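Home | News | Members | Events | Training | Back Issues | Contact

Open Day at Undum: Hand-Held Grippers and Household Work

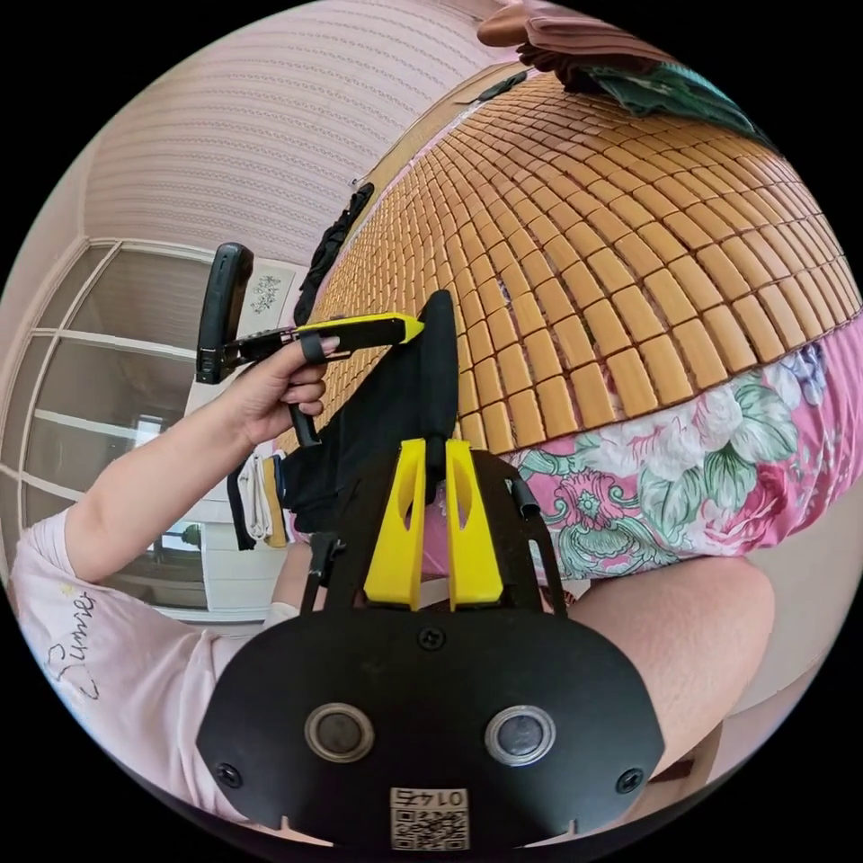
Folding and sorting clothes with a pair of hand-held grippers. A dark cloth is held above the yellow fingers of the nearer one.

Members of the Society were received at Undum in December for an open day given over to robots in the home. The invitation came from Wirnix, which has been working for some time on the handling of cloth and other soft goods, and the programme was arranged jointly with Lightfoot, whose staff look after the recording side of the work. Places were limited to 30 and were all taken well before the closing date. The Society wishes to record its thanks to both firms for a full and well-ordered day.

The morning opened at 10 with coffee in the entrance hall and a short address of welcome. Members were reminded that most of the machines they would have seen on earlier visits, whether in bottling halls or in parcel depots, deal with objects that keep their shape. A box remains a box when it is picked up. A shirt does not, and the speaker from Wirnix made plain that cloth remains one of the harder subjects in the field. A folded garment can slide, open out or catch on its neighbour, and a machine which has learned to lift one from a flat table may fail entirely when the same garment is lying in a heap on a bed.

The method followed at Undum begins with people. A person carries out an ordinary task using grippers held in the hands, and the movements are recorded so that they may later be used in teaching a robot arm to do the same. The grippers are worked by a trigger, in much the same manner as a litter picker, and have a pair of tapered fingers at the front. Each finger is slotted through its middle. The nearer of the two grippers shown at the head of this item carries a pair of round lenses on the face of its housing, together with a small white label bearing a printed code and a number by which the unit can be identified.

It was explained that the recordings are made wherever possible in lived-in rooms. Members were interested to learn how much weight is placed on this. In the firm's earlier work, everything had been done at a plain bench under even lighting, with a small stock of towels bought for the purpose. The robots taught from those recordings did well at the bench and poorly elsewhere. The present work takes in bedrooms, kitchens and landings, with daylight coming in at the window, patterned bedding, woven mats and clothes of every weight and colour. Dark cloth was mentioned as a particular difficulty, as its folds are hard to make out, and the staff now take care that it is well represented.

The party was then divided into 2 groups. The first went to the demonstration rooms on the upper floor, where a bed, a chest of drawers and a quantity of mixed laundry had been set out. A member of the Wirnix staff sat on the bed and worked through the laundry with a gripper in each hand, sorting it into piles and folding the simpler items. The work was noticeably slower than it would be by hand, and several members remarked on the patience it called for. Thin socks and anything with a loose lining gave the most trouble. A pair of heavy curtains, offered by way of a challenge, was got into a fair square on the second attempt.

Members were invited to try the grippers for themselves, and almost all did so. The general opinion was that picking up a garment is quickly learned and that putting it down neatly is not. Holding a corner with one gripper while drawing the cloth through the other proved the most useful movement, and those who had experience of sewing or of hospital linen work took to it sooner than the rest. There was some discussion of the weight of the units. Staff agreed that the wrist tires, and said that sessions are kept short for that reason, with a rest between each.

The second group, meanwhile, was shown the recordings being checked. This part of the visit was led by Lightfoot and was perhaps the less expected of the two. Each session is looked over by a person before it is used. Those in which the cloth has passed out of view for too long are set aside, as are those in which the person has helped the work along with a knee or an elbow, a habit which is apparently very hard to break. Members were shown a fault sheet and asked to mark a short run of recordings themselves. Opinions differed a good deal, and the exercise led to a useful exchange on how agreement between checkers is maintained over a long shift.

The groups changed places before lunch, which was served in the canteen.

The afternoon session was held in the main workshop, where a two-armed machine built by Dostex had been set up at a low table. It was stated at the outset that the machine was at a trial stage and that the demonstration would not be rehearsed. The first task was to take a hand towel from a basket, lay it flat and fold it in half twice. This was done correctly four times out of five, the remaining attempt ending with the towel on the floor. The second task, which was to separate a T-shirt from a small heap and fold it, was attempted with less success. On one occasion the arms lifted two garments together and folded them as one. The engineers did not intervene except to return the items to the heap, and members appreciated being shown the work as it stands.

A member asked whether the machine could tell that it had made an error. The reply was that it could do so in some cases, chiefly where the gripper had closed on nothing, and that the recognition of a poor fold was being worked on. It has been found helpful to include in the recordings a number of sessions in which the person makes a mistake and then puts it right. These had formerly been thrown away as spoiled.

Questions continued for the best part of an hour. The principal points are given below for members who were unable to attend.

On cost, the firms were not prepared to give figures for a finished machine. It was said that the hand-held units are a good deal cheaper than a robot arm, and that this is the chief attraction of collecting the material in this way.

On quantity, members were told that roughly 200 sessions are needed before any improvement can be seen in a new kind of garment, and that the variety of rooms matters more than the number of repeats in any one of them.

On privacy, those who record in their own homes are given written guidance beforehand and may withdraw a session afterwards without giving a reason. Letters, family photographs and screens are to be put away before work begins. A number of members felt that the guidance might be put in plainer terms, and Wirnix undertook to look at the wording.

On employment, the view of the hosts was that the first use of such machines would be in care homes and hotel laundries, working beside existing staff. Members with experience of commercial laundries pointed out that large flat items are already dealt with by machine in such places, and that it is the small, awkward personal items which take up the hours. The hosts accepted this and said that it had guided their choice of tasks.

On safety, the Dostex machine runs at reduced speed whenever a person is inside the marked area, and stops altogether on contact. The party was kept behind a rail throughout. Members of the machinery safety group asked for sight of the risk assessment and have since been promised a copy - it will be placed in the reading room when it arrives.

A vote of thanks was proposed and warmly received, and the coach left Undum shortly after 4 o'clock.

Arrangements for members

A set of notes from the morning talks is held at the Society's office and may be borrowed for up to a fortnight. Requests should be made in writing or through the members' page.

Wirnix has offered to receive a second party in the spring for those who could not be given a place on this occasion. Names already on the reserve list will be carried forward and need not be sent in again. Members should note that the demonstration rooms are reached by a staircase. Anyone who would find this difficult is asked to say so when applying, in order that the equipment can be brought down to the ground floor.

A grey umbrella and a pair of reading glasses in a soft case were left on the coach and may be claimed from the office during opening hours.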